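Search documentation
Enter keywords
Go

Setting placement targets on a raised shelf in Drillitz

May
By Verna Van Dusen

This guide explains how to define placement targets for a two-level workcell in the Drillitz planning software. It is intended for operators who have completed the basic calibration procedure and have a working camera feed. Users of the older Werov planner should convert their cell file before they begin.

Defining the two surfaces

Open the cell file and select Surfaces. The lower mat is normally present as the default surface. Add a second surface, name it "shelf" and enter its height above the mat. The height should be measured to the top of the planks. Where the shelf is not quite level, measure at both ends and enter the two values separately; the planner will work out the slope.

The legs of the shelf must be entered as obstacles. Thin legs are often missed by the depth camera, and a path that looks clear in the preview may pass through one of them. Set the obstacle margin to 57 millimetres for the first trial. It may be reduced later, once the recorded paths have been reviewed.

Any object that stands close to the shelf and is not to be handled, such as a plant or a lamp, should be marked as a keep-out volume. Leaves in particular give an unsteady outline, and the volume should be drawn by hand. 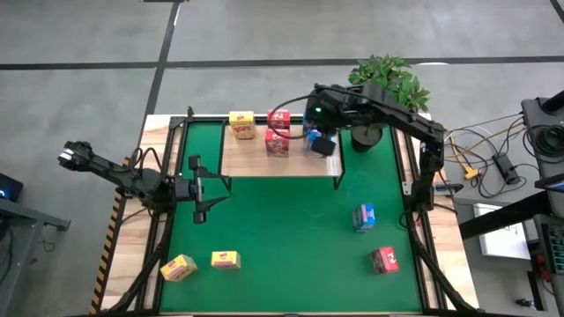

Boxes that already stand on the shelf are treated by the planner as fixed until they are released. To release a box, select it in the object list and clear the Hold position field. It is good practice to leave placed boxes fixed while others are being added, so that the approach path is planned around them.

Setting the approach

Each target requires an approach direction and a release height. For boxes placed beside one another, choose a vertical approach. The release height should be 2 millimetres above the shelf surface. A greater height may cause a narrow box to tip when the fingers open.

In cells with two arms, assign each target to one arm only. The other arm should be given a parking pose outside the shared volume, and the Verkach monitor should be running before motion is enabled. If the monitor reports an overlap, move the parking pose and plan again. The warning should not be overridden.

Checking the plan

Run the plan in preview, then at reduced speed, for four complete cycles. Save the log after each cycle. Logs may be opened in the Benavides viewer, where the planned and measured paths are drawn together. A steady offset between the two usually points to an error in the surface height, and the measurement should be repeated before any other setting is changed.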